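Dried flowers and the missing fault code

Posted August 2026

I've been putting this one off, mostly so I'd be less cranky when I wrote it. I'm still fairly cranky.

The job sounded small. Trimstead makes up dried arrangements for hotels and offices, and they wanted to know whether a two-armed robot could lift a bunch out of one vase and put it in another without wrecking it. Stetsiuk sold them on the idea. I was asked to come in and watch, as the person with no money riding on it.

Dried stems, white vases, black grippers. 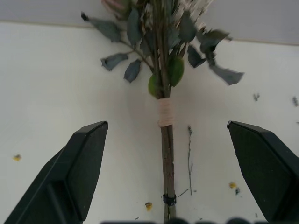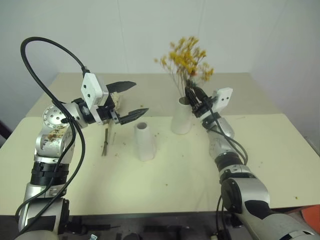 What went wrong is easy enough to tell. On one of the transfers the gripper closed on the bunch and kept closing. It was supposed to stop at a set grip force. The stems cracked, the arm carried on with its move as though it had a good hold, and the software logged the whole thing as a success. No warning, no pause, no fault code. Khrystyna Demchenko was at the keyboard and she hit the stop button because she heard the crunch. That was the safety system that day: Khrystyna's ears.

I asked to see the log and got it after a bit of humming and hawing. The grip force reading had frozen at a low value and stayed there. The controller saw a low number, decided it wasn't holding tightly enough, and squeezed harder. Then it looked at the same stale number and squeezed harder again. Anybody who has stood under a shower with a slow hot tap knows how this goes.

Ihor Nechyporuk from Stetsiuk called it a "sensor dropout" and said it was rare. I asked how rare. He said they'd run 3000 cycles at their Fovcombe shop without seeing it. Fine, but cycles of what? Foam cylinders, it came out eventually. A foam cylinder gives a bit and springs back, and you could crush it a little too hard all day long and never find out. If the fault had turned up in those runs I'm not sure anyone would have noticed, and the log certainly wouldn't have told them. That figure is still in the sales brochure, by the way.

The second explanation was dust. Dried flowers shed, and the crumbs get everywhere: on the table, in the joints, stuck to the arms. The theory was that bits had worked into a connector and broken the signal. Maybe so. Asuka Yoshida, who does the maintenance at Trimstead and has spent years picking seed heads out of conveyor rollers, cleaned everything with a soft brush and a vacuum and we ran it again. It behaved for the rest of the afternoon. Everybody relaxed except Asuka, who pointed out that she'd also unplugged the wrist cables and plugged them back in. So was it the dust or the plug? We changed two things at once and learned very little. I should have caught that and I didn't.

To my mind the cause matters less than what the machine did about it. Connectors get dirty. Cables get tugged. A force reading that doesn't change at all while the fingers are moving is a reading you shouldn't believe, and checking for that is not exotic. My washing machine can tell when its door sensor is talking nonsense. I was told that a check like this is "on the roadmap". I've been hearing about roadmaps since I worked at Ustwood, and I could paper the shed with them.

Then there's the business of people. During the demo we were all leaning in for a better look, me included. The grippers are strong enough to hurt a finger. I asked what would have happened if Khrystyna had been steadying the vase with her hand when the reading froze, and was told that operators are trained to stay clear while it's moving. There was no tape on the floor, no guard and no light curtain. The vase tipped once in June, I'm told, and the person nearest reached out and grabbed it. Of course they did. You would too, and training won't fix it.

To be fair to Ihor, he didn't get huffy. He rang me a few days later and said they'd reproduced the freeze by wiggling the cable at the wrist, which points at the plug more than the dust. They're putting on a locking connector. Good. A locking connector makes the fault less likely, and does nothing about a controller that believes whatever it was told last. I said so, and he said he'd pass it along.

What I've asked Trimstead to hold out for before they sign:

A stop when the force reading goes stale, shown to them by pulling the cable in mid-grip.
A hard limit on how far the fingers can close, set for each product.
A failed grip recorded as a failed grip.
Something physical between the arms and whoever is standing there.

Zamfira Onu, who runs the packing room and will have to live with the thing, added one of her own: a stop button on her side of the table, so she doesn't have to run around to the keyboard. I was embarrassed not to have thought of it.

Stetsiuk have offered a 90 day trial with the new connector fitted. Zamfira wants to wait until someone has pulled that cable in front of her, and I've told the owners I'm with her on it. They're meeting Ihor again once the part arrives.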